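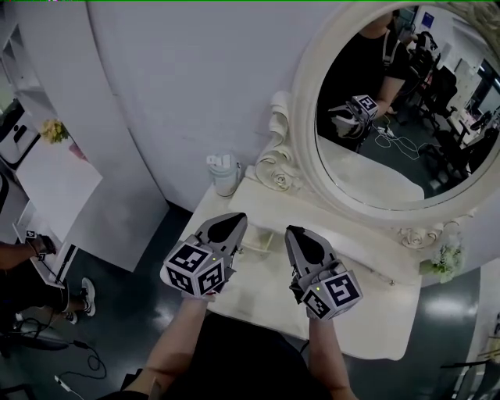
Grulville Vanity with Oval Mirror, White

From Munine. Item 766. Ships in two boxes, and the mirror box is the one to carry yourself.

The Grulville is for people who looked at a plain white table and felt it lacked roses. There are roses on the mirror frame and roses on the table. If you were hoping for a version without roses, we sell one called the Peixoto, and it is very sensible, and hardly anybody buys it.

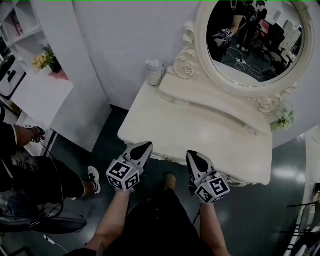

Most of our mail about this piece concerns room on top. The tabletop is flat and rectangular, 33 inches wide, and it was drawn for brushes and a jar or two. A lidded tumbler does fine at the back left corner, well away from your elbows. The scalloped apron along the front collects dust in the dips. A dry paintbrush gets it out, along with most of your Sunday.

Height to top: nearly 30 inches
Width: 33 inches
Weight, both boxes: 41 pounds
Drawer: one, at the front
Finish: white, wipe with a damp cloth
Stool: sold separately, also with opinions

Annelore Ackermann in our returns department asks that you keep the packing foam until the mirror is up. She has asked this 100 times.
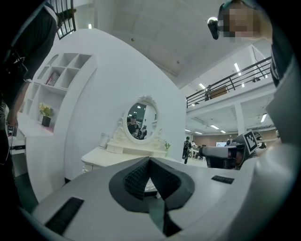

Putting it together

Table first, then the mirror, with a second person holding it upright while you do the bolts. Don't lift the finished piece by the scrolls.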